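Ticket: Pegboard above bench 2, hooks pulling out and tools ending up on the table
Location: Nurnthorpe workshop, back wall
Opened by: Viera Kollár
Category: Fixtures and storage
Priority: Normal
Status: Closed

Original report

The hooks on the gray pegboard over bench 2 keep coming out when you lift a tool off. It happens with most of the single hooks. You take the scissors or a roll of tape, the hook tips up, the bottom leg comes out of its hole, and the whole thing drops on the table or behind it. People have stopped hanging things back up and leave them on the bench.

I have pushed the hooks back in several times. They stay for a day or so. The tool cup is also loose and leans forward when there is anything heavy in it.

Please can somebody tell me if this is the board or the hooks. The board was put up before I started here and I don't know where it came from.

V. Kollár

Reply 1, Facilities desk

Thanks for the report. Before we send anyone out, can you check the following and write back:

1. Is the board itself loose? Put a flat hand on it near the middle and push. It should not move more than a little.
2. Are the holes worn? Look for holes that have gone oval or have crumbled edges.
3. Do all the hooks have the same wire thickness? Take two or three out and compare.
4. How far is the board from the wall behind it? You can usually see this from the side.

Also let us know what is normally kept there so we can look up the right replacements.

Reply 2, V. Kollár

Answers in the same order.

1. Board is firm on the left. On the right it gives slightly when pushed, near where the tape hangs.
2. Holes look fine to me. A few have dirt in them but they are round.
3. No. There are two kinds. Some hooks are noticeably thinner and they wobble in the hole. The thicker ones are tight and need a push.
4. I can get a finger in behind it on the left. On the right I can't.

What is kept there: two pairs of scissors, screwdrivers in the cup, two pairs of pliers, the colored tape, and some odds and ends near the top that hardly get used. The pliers used to have hooks of their own but those were among the first to fall out.

Reply 3, Facilities desk

That helps. The thin hooks are the main problem. It sounds like a pack for the smaller hole size got mixed in with the right ones at some point. We have seen the same thing at Nelwood, where somebody bought a cheap assortment and half of it was the wrong gauge.

The gap on the right is a second problem. A pegboard needs space behind it so the bent leg of the hook can swing up and sit flat against the back. If there is no space, the leg goes in partway and stops. It looks seated from the front but it isn't.

Please leave the whole board as it is on a normal day, and the bench below it. Don't tidy first. Tell us which positions are in use.

Reply 4, V. Kollár

I have not moved anything.
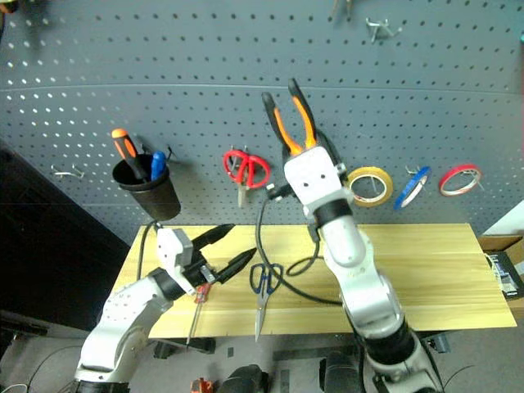

Bench 2 and pegboard, before any changes. Yellow, blue and red tape at right, tool cup at left.

The bare hook next to the cup is one of the thin ones. The red scissors in the center are on a thick one and have never fallen. All three tapes are on thin hooks. The blue scissors belong up on the board but there is no hook I trust for them, so they live on the table now, same as the small screwdriver.

I have also started a list of which hooks are which. I put a dot of marker on the thin ones.

Reply 5, Facilities desk

Got it, thank you. A few notes for whoever picks this up.

The tapes should be treated as the heaviest items per hook, and they get pulled forward every time a roll comes off. Thin hooks there will keep failing. Replace those first.

The cup should have a two-point bracket. If it is held by one hook it will lean.

The double hook near the top would be better used for pliers. It is too high for most people to reach over the bench. Move it down a few rows, to the left of the tape.

Parts ordered from Tóth: one bag of straight hooks in the heavier gauge, one bag of plastic locking clips, one cup bracket, and spacers for the right side. Delivery is to Taltby and it will come over with the next van.

In the meantime, please leave the tapes in a drawer and don't bend the thin hooks to make them tighter. It works for a short time and then they snap at the bend.

Reply 6, V. Kollár

Tapes moved to the drawer. I had already bent two of the hooks before I read this. They are in the scrap tin.

One question. Is the board strong enough to put the heavy cutters up there too? They are in a box on the floor under bench 3 and people trip over it.

Reply 7, Facilities desk

No, please leave the cutters where they are or find a shelf for them. There is an old label on the back of the Taltby board, which is the same pattern as yours, and it gives 4000 grams as the limit for any one square section between fixings. The cutters alone would use most of that. The label is from 1990 so we would rather stay well under it.

Visit notes, 22nd March

Parts arrived complete. Work done in this order.

Took everything off the board and put it in a tray. Wiped the board down with a damp cloth and cleared the dirty holes with a wooden skewer.

Backed out the fixings on the right side. Found that the original spacers had been left out on that side and the board was screwed straight to the wall. One screw had no plug behind it. Fitted a new plug and new spacers. Board now stands off evenly on both sides and does not give when pushed.

Removed all hooks marked with a dot. Checked the unmarked ones with a gauge. One more was thin and was removed as well.

Fitted the new straight hooks for the three tapes, keeping the same order. Locking clip on each. Set them 95 mm apart so a full roll can come off without catching the next one.

Fitted the cup bracket. The cup no longer leans with the screwdrivers in it.

Moved the double hook down for pliers. Added one hook beside the red scissors for the blue pair.

Tested each hook by lifting its tool on and off ten times, quickly and at an angle. No hooks came out. The hook for the blue scissors turned slightly, so a clip was added there and it was tested again. No movement.

Left over: some straight hooks and clips from the bags of 300, in a jar on the shelf at the end of the bench. The thin hooks were taken away so they don't get used again.

Not done: the tool hanging at the very top was put back where it was. Please decide if it needs to be on this board at all.

Follow-up, V. Kollár

Two weeks on. No hooks have fallen out. The cup is straight. Tapes are going back where they belong most of the time, and the blue scissors are on their hook when I lock up.

The hook for the larger pliers is a bit close to the first tape. With the handles spread they touch the yellow roll. I moved the double hook two holes to the left and that fixed it. Clips went back on without any trouble once I pushed the hook all the way up first.

The thing at the top has gone into the drawer.

Closing note, Facilities desk

Good. Position change noted on the bench sheet. The same check for thin hooks and missing spacers will be done on the Taltby and Nelwood boards in June. If a hook works loose before then, look at the clip first, then push on the board to see if it moves, and reopen this ticket with what you find.

Closed.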